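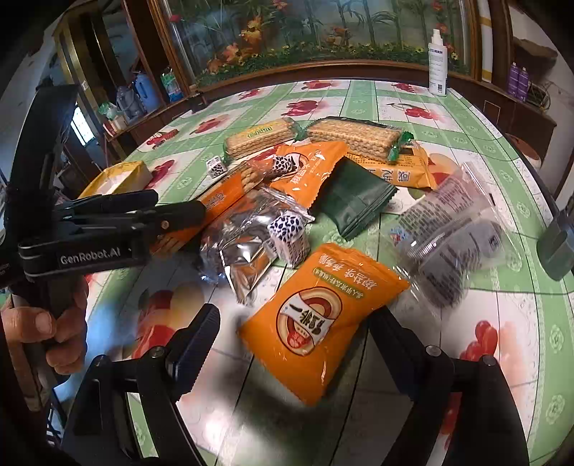
Rorov Shelf-Stable Packaging: Frequently Asked Questions

What materials do you supply for flexible pouches?
Two laminates are kept in stock. Ojo is a two-layer film for dry goods with low fat content. Mestus is a three-layer film with a metallized middle layer, intended for nuts, fried snacks and anything else that goes rancid in light or oxygen.

Which one do I need?
Send the fat content, the water activity and the target shelf life. If the target is longer than five months, we quote Mestus by default. Customers who want Ojo for a longer period must supply their own storage test results.

What is the minimum order?
1,000 pouches per design and size. Orders are filled in full cartons of 276, so the quantity shipped is rounded up to the next carton. The invoice shows the shipped quantity.

Can one order be split between flavors?
Yes, if every flavor meets the minimum. A change of background color counts as a new design. A change to the date or lot panel does not.

How should artwork be prepared?
Supply a PDF with fonts outlined and all images at final size. Keep text clear of the seal areas marked on the template. Small type in a single dark ink prints more cleanly than type built from several inks. For labels in more than one language, provide each language on its own layer.

Do you check ingredient and allergen text?
No. We compare the proof with the file received. Wording, translation and compliance in the country of sale are the customer's responsibility.

What seal temperature should I use?
Start at the value printed on the roll or carton label and adjust in small steps. Dwell time and jaw pressure vary between machines. A seal that peels open without tearing the film is too cool. Film that shrinks or puckers beside the seal is too hot.

How long can empty pouches be stored?
720 days in the closed carton, away from direct sun. After that, run a seal test on each carton before filling.

Are the pouches recyclable?
Ojo is accepted by some store drop-off programs. Mestus is not, due to the metallized layer.

Who handles samples and complaints?
Samples: Adesuwa Akpan, Plurkgate office. Complaints: Osaze Jibrin, same address. Include the lot number and at least one unopened pouch from the affected carton.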